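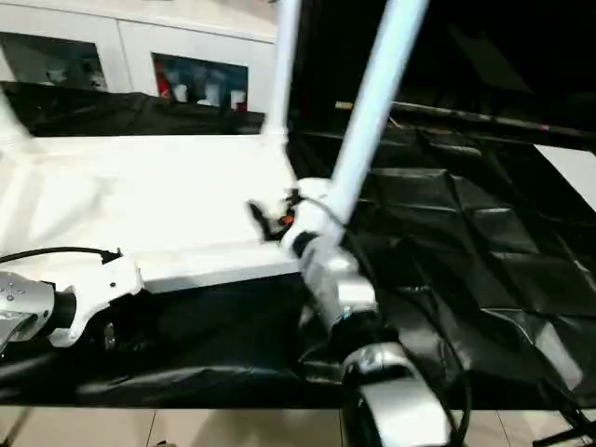 Filed under: Galleries > Workshops and Stores

Scooter Bench, Kollár Building

The Prondier Workshops provide repair and inspection space for small electric vehicles used by residents and staff of the Rirow district. The scooter bench occupies the north end of the ground floor of the Kollár Building and was opened to registered users in March. This gallery was published on April 25, 2010, and will be extended as further benches come into service.

The bench accepts folding and non-folding electric scooters, their chargers, and loose parts awaiting refitting. Bicycles and three-wheeled vehicles are received at the Plerkus annex, where the lifting equipment is located. Users are asked to register at the front desk before bringing a vehicle into the room, and to leave its charger with the desk unless the charger itself is to be examined.

Scooter on the bench
A white electric scooter on its table, which is covered in black plastic sheeting. The hinge between stem and deck is a compact white and black assembly with a black latch lever and a small orange part beside it.

The folding hinge is the first item on the inspection sheet. The latch should close fully and hold the stem without side play, and the fixings at the joint should be free of cracks. Where play is found, the vehicle is tagged and returned to the user with a written note. Adjustment may be carried out at the bench by anyone who has completed the introductory session, which lasts 50 minutes and is offered free of charge.

The front wheel, fender and cable run are inspected next. A cable that passes near the hinge must have enough slack to fold without pulling, and must stay clear of the tire when the handlebar is turned to either side. Protective wrapping on painted parts may be left in place during the inspection, provided that it does not cover a fastener or a label.

Scooters are laid down for work on the fork and the underside of the deck. Table coverings are supplied by the workshops and should be checked for grit before a vehicle is placed on them. Small screws and washers are to be kept in the lidded boxes provided on the side shelf. Boxes must be labeled with the bench number and the date on which the vehicle was received.

Lined tray
A shallow white plastic frame with raised edges, set on black cloth. A white cloth is draped inside, and a white pole stands at the corner. 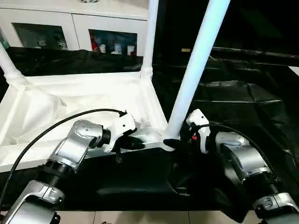 What is the largest scooter that can be brought to the bench?
The bench takes scooters up to 15 kilograms in weight and no more than 700 millimeters wide at the handlebar. Heavier or wider vehicles should be taken to the Plerkus annex, which uses the same registration card.

Opening and access
The bench may be reserved at the front desk or by telephone. Reservations are held for one working session and may be extended if no other user is waiting. The level entrance is on the courtyard side, and vehicles should be walked through the building with the power switched off.

Batteries are not charged overnight in the Kollár Building. A battery that is swollen, leaking or damaged must not be brought indoors; users should contact the desk from the courtyard and await instructions.

Replacement hinges, tires and brake cables are not sold on the premises. The Rirow parts catalog lists 3000 items and may be consulted at the desk. Orders are placed by the user and can be delivered to the workshops for collection. Parcels not collected by the end of the following month are returned to the supplier.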